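OK, small thread on what two arms on a bench have done to our shop, because people keep asking me in the break room and I keep talking too fast.

I work at Watex. We pack and refill tool and supply kits for schools and repair shops. Until this summer, sorting the returned kits was all by hand. Every pair of scissors, every screwdriver, every glue stick, over and over, for a whole shift.

My wrists know this job very well. I did it for 11 years!

Now we have a two-arm cell on the sorting line, set up with Selvaraj Mridha from the Provier side (patient man, answers every question twice if you need it). It works through mixed small stuff at a plain wooden table.

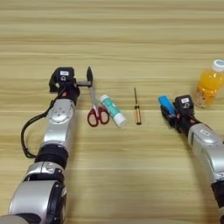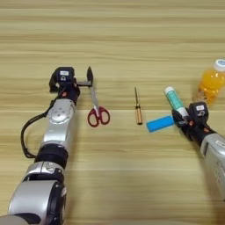

What surprised me is how much of the work is still ours. Somebody has to decide what counts as worn out. Somebody has to show it a new item when a supplier swaps a part. That somebody is often me now, and I love it.

July so far: 3,102 items through the cell. It stopped and asked for a person 51 times. I went through every one of those stops with Shivam Chauhan over lunch, and most were things I'd have squinted at too.

Nobody lost their spot over it, which was my first question at the first meeting, and I asked it loud. We had 2 people moved from sorting to kit repair. Both picked it themselves and both got the training on paid time.

Stuff I still want fixed: the stop alert is way too quiet when the Tollex sealer is running next to it, and the shift sheet has no place to write down what the arms skipped. So we use sticky notes. Lots of sticky notes.

Also it's slow! I can still beat it on a good morning. But I can't keep that up till 3 pm and then go home and open a jar, and these days I go home and open the jar.

If your place is getting something like this, ask to be in on the setup from the start. The sorters on our line knew which items get mixed up long before any software did, and Selvaraj wrote all of it down.

More next month, after we try the bigger kits.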